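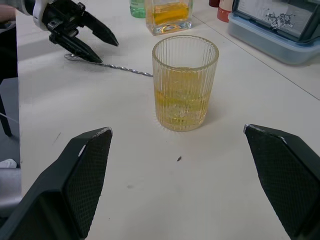 Wrist view, drinks station: ribbed glass, bar spoon, second arm at upper left.

[bimanual-list] Re: Notes from the Vorholm open day
August 14, 2019
Print this message | E-mail this message

Earlier message, quoted:
> Did the drinks station run on fixed waypoints? And is it worth the
> trip to Storkilholm for the April session?

Partly fixed. According to the handout, the approach poses are taught and the last 20 mm is corrected from the wrist cameras. Control loop is 2000 Hz at the joints. The Tritutwood fingers have a textured pad on the inner face; I would want to know how it wears.

Two points for anyone planning something similar. Clear ribbed glass refracts the drink behind it, so I'd segment on the rim. The bar spoon has a thin twisted shaft and lies flat, which leaves little clearance under the fingertips.

Caps are the harder case. The container sits in a black V-shaped holder, and the fingers take the white screw cap by its sides.

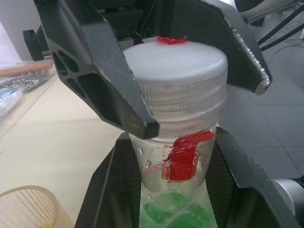

Karakaya wrote back off-list that a V-shaped holder centers the part but does nothing against rotation, and that they would measure cap torque before trusting any grip force setting.

I agree. The handout gives no torque figures. I have asked for them and will post what I get.

Filed under: Manipulation, Site Visits
Contact the list owner | Copyright 2019 bimanual-list | Back to top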